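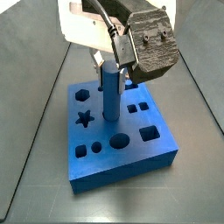
A shape-sorter block with recessed holes, including a star and a hexagon

Numden grille

The Numden grille is a hand cipher of the transposition type, in which the letters of a message are kept but their order is changed. It is a form of turning grille: a square card with holes cut in it is laid over a sheet of paper, letters are written through the holes, and the card is then turned to expose fresh positions. It takes its name from the Numden papers, a collection of private letters and account books in which the method was first noticed.

The cipher differs from an ordinary turning grille in two ways. The card is turned over as well as round, and the cells left over at the end are filled from an agreed word instead of with random letters.

Construction

The usual Numden card has eight cells on each side, giving 64 cells in all. Sixteen of these are cut out. The holes must be placed so that no cell is exposed twice as the card makes its four turns. To arrange this, the maker divides the card into quarters and numbers the cells of each quarter from 1 to 16, turning the numbering by 90 degrees each time. One cell is then cut for every number, in any of the four quarters.

Since each number can be cut in any of four places, there are 4 to the power of 16 possible sets of holes for a card of this size. Many of these are the same card in a different starting position, and some are unsuitable because too many holes fall side by side.

One corner of the card is clipped or marked to show which edge goes at the top. Cards in the Numden papers carry a small ink cross for this purpose. The cross appears on one face only, which identifies the front.

Method

The sender lays the card on a blank square with the mark at top left and writes the first sixteen letters of the message through the holes, from left to right and from top to bottom. The card is given a quarter turn clockwise and the next sixteen letters are written. This is repeated until the square is full.

For a second square, the card is turned over, so that its back is uppermost, and the steps are repeated. A third square uses the front again, and so on. The squares are copied out row by row, normally in groups of five letters.

If the message ends before the last square is full, the sender carries on with the letters of a closing word, repeated as often as needed. In the Numden letters this word is usually a place name. Belley is the most common, followed by Kazmi. Spaces and punctuation are left out, and numbers are spelled in full.

The receiver must have an identical card. The letters are set out in squares, the card is placed on top, and the message is read through the holes in the same order.

Variants

Two forms are described in the literature. Type 1 is the method given above. In type 2 the card is turned anticlockwise on every other square, and the ciphertext is copied out by columns. Type 2 is found only in the later letters.

A smaller card with six cells on each side, known as the Plendier card, works in the same way with nine holes. It is quicker to use and easier to hide, but much weaker. Cards with an odd number of cells on each side have a centre cell that stays put through every turn, and this is normally left blank or filled with a dummy letter.

Security

Like all transposition ciphers, the Numden grille does not disguise how often each letter occurs. A count of letters in the ciphertext will look much like ordinary text in the same language, and this tells an analyst that the letters have been moved and not replaced.

The fixed closing word is the main weakness. Anyone who knows or guesses it can look for its letters in the final square and work out where some of the holes in the last position must be. Each hole found rules out the three matching cells in the other positions. Enough holes can often be found in this way to read parts of the message, after which the rest follows by trial.

Turning the card over adds little protection. The back of a card is the mirror image of the front, so a solver who has recovered one square has the key to all of them. Messages of several squares sent with one card are easier to break than short ones, as any guess can be tested on every square at once.

A computer search that swaps holes and scores the result against common letter groups will usually solve a type 1 message of two or more squares without any knowledge of the closing word.

Study of the papers

The Numden papers were sorted and catalogued by Myrtle Thibodeaux, who listed 2,181 items, most of them in plain language. She recorded the cipher letters as "unread" and noted that their lengths, once the groups were joined up, were always multiples of 64.

Weidong Shao identified the system as a turning grille and recovered the first card. His reading left every second square unsolved. Lihua Yan later showed that these squares had been written with the card reversed. Vira Pavliuk described the type 2 letters, and also put forward the view that the closing words showed where the writer was staying. Myrto Zacharopoulos has disputed this, pointing out that Belley is used in letters which mention other lodgings.

The longest cipher letter runs to a little under 2,000 letters and is dated only "August". It deals with the sale of a house.

See also

Cardan grille
Columnar transposition
Null cipher
Rail fence cipher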